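Jutbridge Skatepark
Monthly Walk-Round Checklist, with Comments
Sheet for December

Home
Park Hours
Rules
Checklist
Lost Pads

Do the walk before the gate opens, while the ramps are still free of people who will tell you the ramps are fine. Mark each line OK, WATCH or SHUT. WATCH means it gets looked at again next month. SHUT means cones and tape, and the tape goes at chest height, as tape at ankle height has been treated as an obstacle.

SURFACE

1. Flat ground, main slab
OK. Swept end to end. The seam by the drinking fountain still clicks under soft wheels but has not opened up.

2. Cracks wider than a pencil
WATCH. There is one, running off the corner of the pyramid. It was filled in the fall with the gray patch from Siregar, and the patch has held at one end and given up at the other. Clean it out, refill, leave it overnight. Do not let anyone "test" it.

3. Drains
OK. Grates sit flush. The low one behind the bowl was full of leaves and one left shoe, men's, in good condition. See Lost Pads.

4. Wax
WATCH. The marble ledge has been waxed to a point where a bird could not land on it. Scrape back the first foot. The sign asking people to go easy on the wax has also been waxed.

RAMPS AND BOWL

5. Quarter pipe, 4 ft
OK. Sheets tight, no raised screws. Check again after the first hard freeze, when the screws like to come up and say hello.

6. Quarter pipe, 6 ft
SHUT. Soft spot on the left side, two thirds of the way up. It flexes when you lean on it and makes a noise like an old man getting out of a chair. The sheet needs to come off so we can look at the joists. The comment on last month's sheet was "probably ok," and whoever wrote that is invited to drop in on it.

7. Transition plates
OK. All bolts present. One was replaced with a bolt of a different head, so the next person needs two wrenches and some patience.

8. Bowl coping
WATCH. Loose block in the shallow end, deep enough into the corner that only the good skaters reach it. They have been very brave about it. Re-bed it before spring.

9. Bowl, standing water
OK. Dry at 7 a.m. The mop has its own hook now and should be put back on it.

RAILS AND LEDGES

10. Flat bar
OK. Feet bolted down, no wobble. End caps on. Sharp burr at the near end filed off during the walk.

11. Handrail on the six-stair
WATCH. Upright closest to the bottom moves if you shake it hard. It also moves if you shake it gently. Dredell quoted for the weld in the summer and we said we'd think it over, and we have now thought it over for two seasons.

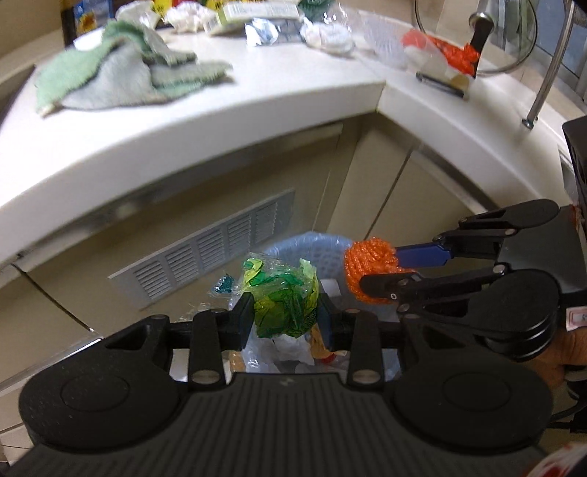
Can I keep skating a board with a small crack in the deck if it still feels solid?
Put it away until you've had a proper look. Take the grip tape back an inch or two, stand on the board indoors, and listen. A chip at the nose or tail is cosmetic and you can ride it for months. A line running across the deck near the truck bolts is a different animal, and it tends to finish the job at the moment you land.

LOANER GEAR

12. Helmets
WATCH. Pulled each one off the rack and pressed the foam. Two had dents you could rest a thumb in and have been cut through at the straps so they can't sneak back. The rest are sound, if fragrant. Spray, air out, rotate.

13. Pads
OK. Elastic is tired on the small knee pads. They stay up on a standing child and come down on a moving one, so order replacements with the next batch.

14. Loaner boards
WATCH. The Penova completes have lasted better than anyone predicted, including the person who ordered them. Axle nuts checked, kingpins snugged. One board had a bearing that had seized so thoroughly the wheel had gone square. Wheel binned, bearing binned.

15. Waivers
OK. Box refilled with 50 blank forms. Pens: one. It was on a string. It is now string.

FENCE, GATE, LIGHTS

16. Gate latch
OK. Closes by itself if you let it. Stop propping it with the trash can.

17. Perimeter fence
WATCH. Gap at the back by the parking lot has grown from "small dog" to "teenager with backpack." Wire it closed. It will be open again by the next sheet, and we will wire it closed again.

18. Lights
OK. All on at 5 p.m. The timer still thinks it is summer and needs moving back an hour.

19. First aid box
WATCH. Plenty of gauze, no ice packs, and the big bandages have gone. Restock before the weekend session. The tweezers are for splinters and should not be used on bearings.

20. Rules board
OK. Legible. The line about scooters giving way in the bowl has been edited with a marker and now says something else about scooters. Clean off.

CARRIED OVER

That makes 20 lines, of which one is SHUT. Item 6 stays closed until the sheet is off and someone has put a screwdriver into the wood underneath. If the screwdriver goes in easily, keep it closed and call Siregar about lumber. Item 11 goes back to Dredell with an apology and a fresh request.

Sheets go in the blue binder in the shed, newest on top. The binder is not a wheel chock.

Back to Park Hours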